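Preseason thread: is the high press going to kill us by October?

keeper_or_sweeper
Went to the open training session at Cundero this morning. Got there at 9:40, already hot. Thoughts before I forget them:

- pressing in a 4-2-2-2 for basically the whole hour
- both fullbacks very high, like wingers
- center backs left on an island every time it broke down
- no set piece work at all that I saw

I like the ambition but we have the oldest midfield in the division. Who is doing all that running in October?

northstand_nick
Same thing people said last August and we had the best first month in years.

keeper_or_sweeper
And then? Won one in nine. Legs gone. That's my point

dartmoor_dan78
Was there too. Disagree on the center backs, the new kid read it really well, stepped in front of the striker over and over. He's quick enough to play that line. The other one isn't.

tustevex_ultra
How many turned up? Club site says 785 which seems high for a weekday morning

dartmoor_dan78
Seemed right to me. The shady side was packed, nobody wanted the sun. Took ages to get a coffee.

northstand_nick
785 for TRAINING. And people say the town doesn't care

offsideagain
Not convinced by the formation at all. Tried it against Remach in the friendly and they just went long over the top. Two goals the exact same way. Second one our keeper was in no mans land.

keeper_or_sweeper
Yep. Remach aren't even good

offsideagain
They're fine. Mid table. But everybody in the league has that tape now

dartmoor_dan78
It was a friendly, we made 5 subs at half time. Can't judge a back line that's never played together. First goal was with the regulars on, fair enough. Second was basically the reserves.

offsideagain
Both goals were before half time Dan. Check the report.

dartmoor_dan78
Ok just checked, you're right, my mistake. Still a friendly.

lowblock_larry
Unpopular opinion, sit deep and counter. We've got two fast forwards and a keeper who can throw it 40 yards. Why are we making it complicated

northstand_nick
Username checks out

lowblock_larry
It does. And I watched us lose at Tzavaras playing "brave" football and drove home for three hours in the rain so forgive me

tustevex_ultra
Tzavaras away was the worst I've seen us. Pitch was a bog tho. Couldn't press on that if you wanted to, ball just stopped dead.

keeper_or_sweeper
Which is another thing. You can't have one plan. Half the grounds in this league turn to soup by November. What's plan B? Didn't see one today

offsideagain
Plan B is put the big lad up top and hope. Been plan B since I was a kid

northstand_nick
lol

dartmoor_dan78
Did anyone else notice the number 8 sat out the last drill? Had ice on his knee by the end. Didn't look happy.

keeper_or_sweeper
I left right before the end so missed that. Which knee?

dartmoor_dan78
Left I think. Could be nothing. Coach was chatting with him, seemed relaxed

lowblock_larry
If he's out the whole press falls apart, he's the one who triggers it. Everyone else waits for him to go. Anybody see what happened when he went off in the spring? We just stood there.

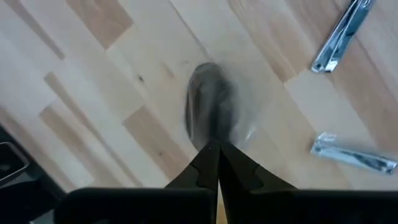 So sign a backup or change the system, pick one. We've had all summer. Instead we bought a third left winger.

tustevex_ultra
The third left winger is good though

lowblock_larry
He's very good. So are the other two. Only one of them can play!

northstand_nick
Season ticket numbers are up btw, 2128 sold as of last night according to the newsletter. People are excited. You lot would moan at a cup final

offsideagain
Would love the chance to moan at a cup final

keeper_or_sweeper
Not moaning, I renewed as well. Just want someone to ask the coach about squad depth at the fans evening. Last time it was all questions about the new shirts

dartmoor_dan78
The shirts are bad to be fair

tustevex_ultra
Shirts are fine, collar is bad

keeper_or_sweeper
Anyway. Opening day I'd go with the kid at center back, 8 on the bench if the knee is even slightly sore, and drop the line ten yards for the first half hour. Probly get 4-2-2-2 and everyone sprinting like always.

lowblock_larry
Drop it twenty

northstand_nick
We'll win 3-1 and I'm bumping this thread at full time

offsideagain
Please do. Is parking still free behind the main stand or have they changed that?

dartmoor_dan78
Free until noon, after that you pay at the machine. Cards only now.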